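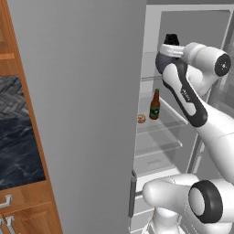 October 2018
Keerthana Rai

Passenger list work, Bristville sailings. Finished the second box of outbound lists today and started matching names against the Khokhar parish index. The columns on our sheet have been drifting, so I fixed the order again: surname, given name, age, trade, last residence, port. Anything uncertain goes in a separate notes column, kept apart from the transcription like the big grey fridge door standing between the wooden cabinet and the fridge compartment. Nadja Lanz had been putting question marks inside the surname field, and the search then misses those rows.

Total transcribed in this box: around 100 entries. Of these, 13 have no last residence at all, only the county. Nine are children listed under a surname different from the adult above them. I left them as written and did not guess at the relationship.

The clerk's hand changes partway through the June list. The second clerk writes "lab." for laborer and also, I think, for a woman's trade I can't read. Nadja thinks "lace" – I am not convinced. Asked Tument archive for a better scan of that leaf.

Utura import still rejects ages given in months. Entered them as 0 with a note for now.

To do: check the two Harris families against the baptisms, renumber the folders, send Nadja the revised sheet before she starts on the return sailings.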